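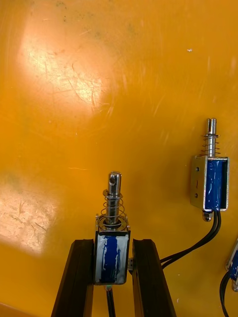

A **solenoid** is a coil of wire that behaves like a magnet when an electric current passes through it. The word is used for the bare coil studied in physics lessons and also for the working parts built around one, which turn electricity into a short, quick movement. Solenoids lock car doors, let water into washing machines, ring doorbells and fire the flippers on pinball tables -- a remarkable range of jobs for something so simple!

## How it works

Any wire carrying a current has a weak magnetic field around it. Winding the wire into a tight coil makes the fields of all the turns add together, giving a strong and fairly even field down the middle. If the coil is long compared with its width, the strength inside depends on the current and on how closely the turns are packed. The field outside is much weaker and spreads out in the same pattern as that of a bar magnet.

Put an iron rod partly inside the coil and something rather lovely happens. The iron becomes magnetised and is drawn towards the centre, whichever way round the current flows. When the current stops, a spring usually returns the rod to where it began. The moving rod is called a plunger, and the distance it travels is its stroke.

The pull is not the same all the way along. It is feeble when the plunger is far out and grows sharply as the gap closes, so designers like to keep the stroke short. Many plungers have a cone-shaped end, which evens out the force over a longer distance.

## Main types

**Pull solenoids** draw the plunger in. **Push solenoids** work in just the same way, but a thin pin passes through the far end of the body and is driven outwards as the plunger moves in. Push-pull models can be connected at either end.

**Rotary solenoids** give a partial turn. Some do this with ball bearings rolling down sloping grooves, a beautifully clever arrangement.

**Latching solenoids** contain a permanent magnet and stay put once moved, using power only to change position. They are a favourite in battery-powered locks and garden watering timers.

**Solenoid valves** use the plunger to open or close a passage for liquid or gas. In larger valves it opens only a tiny pilot hole, and the pressure of the fluid itself does the heavy work.

## Heat and hum

A coil held on for a long time gets hot, and hot copper resists current more, so the pull fades. Makers therefore give a duty cycle, the share of the time a solenoid may safely be switched on. One rated at 25 per cent can be pushed hard in short bursts but must have time to cool between them.

Coils fed with alternating current have a problem of their own: the force drops away many times a second, and the plunger buzzes. A small copper ring set into the iron, known as a shading ring, keeps some pull going through each gap and quietens things down wonderfully.

Switching off matters too. The collapsing field produces a sharp jump in voltage that can ruin a transistor, and a diode wired across a direct-current coil gives it a harmless way round.

## History

The French physicist André-Marie Ampère gave the solenoid its name in the 1820s, taking it from a Greek word for a pipe or channel. William Sturgeon, working in England, wound wire around a bent piece of iron in the same decade and made an electromagnet able to lift several times its own weight. Telegraph sounders and electric bells followed, and later the starter motors of cars, where a solenoid still pushes the gear into place and closes the heavy contacts.

## In music

Solenoids make surprisingly good musicians. Player pianos of the modern kind have one beneath each key, and varying the current changes how hard the note is struck. The Gruvport carillon, restored by Kgomotso Mthembu, uses 58 of them to work its chimes, and visitors can stand close enough to hear each click just before the bell.

## See also

- Electromagnet
- Relay
- Voice coil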